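The July Letter: Rainy Week Reading and the Great Game Shelf Swap

30 Jul 2020

Hello again from Trullcombe, where it has rained for 11 days and I have finally run out of excuses not to sort the game shelf! I've been promising this one to a few of you for a while (you know who you are), so pour something nice and settle in.
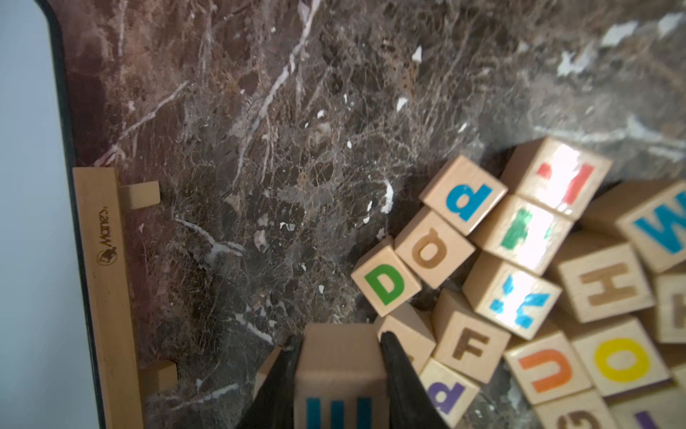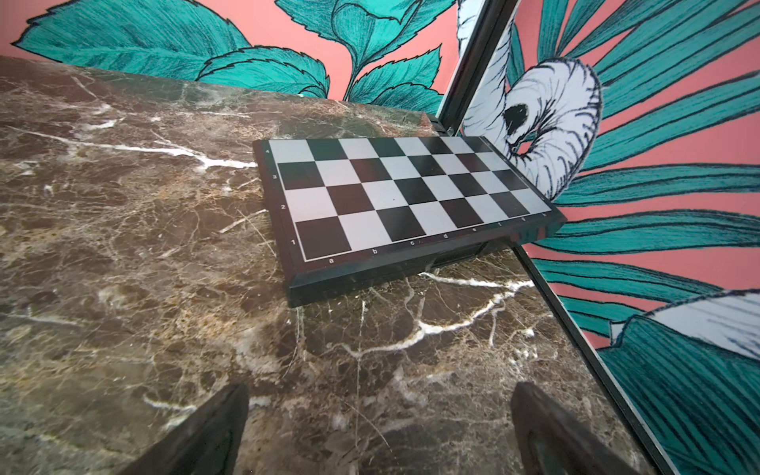 Alphabet blocks and a chessboard, both out on the dark marble.

GAMES & PUZZLES

So, secondhand games. I got hooked years ago at the Vonimar flea market, when I paid 60 cents for a word game with half its tiles gone and had the best winter of my life making up new rules for it. Since then I've bought far too many, and I've learned a few things the hard way.

First, open the box before you pay. Every single time! Sellers don't mind, and if they do mind, well, there's your answer. I once carried home a lovely old Pokmont racing game that had everything in it except the dice, the cards and the cars. Gorgeous box, though. It holds my sewing patterns now.

Smell it too. I know how that sounds, but basement smell gets into cardboard and stays there. I've tried baking soda in a bag (helps a bit), leaving it out on the porch (helps a bit more) and dryer sheets (please don't, it smells like a basement with a dryer in it). Five weeks is my limit, and then out it goes.

For puzzles, I won't buy anything over 700 pieces unless the last owner wrote "complete" on the lid. I like those notes so much. One of mine says "complete, except sky, see dog" and I've thought about that dog a lot.

Missing pieces are less of a problem than you'd think. Buttons make good counters, and a dried bean has been standing in for a ship at our house since spring. If the rules are gone, ask around before you give up. I got the rules to a Štěpánek card game from a reader who typed out the whole sheet for me, including the misprint on page two, and we play with the misprint because it's more fun that way.

And do write in the lid! Who won, what the weather was doing, what you ate. I have one from a stranger that just says "Mom cheated, pie was good" and I wouldn't sell it for anything.

The swap box is back out on my porch as of this week. Leave one, take one, and put a rubber band around it if the corners are split.

COMMENTS (3)

puddlejumper: We use a thimble and a peanut. The peanut keeps getting eaten, so bring spares.

oldmaplelane: Freezer bag with a bit of charcoal in it worked on my musty ones, might be worth a try. Took all of July though.

kitchen_sink: Do you still want that marble run? It's missing the bottom part but the top is fine.

MORE FROM THE LETTER

Tomatoes, Again
What I Found at Vonimar This Spring
Three Soups for a Wet Week
The Trullcombe Library Sale: A Survivor's Report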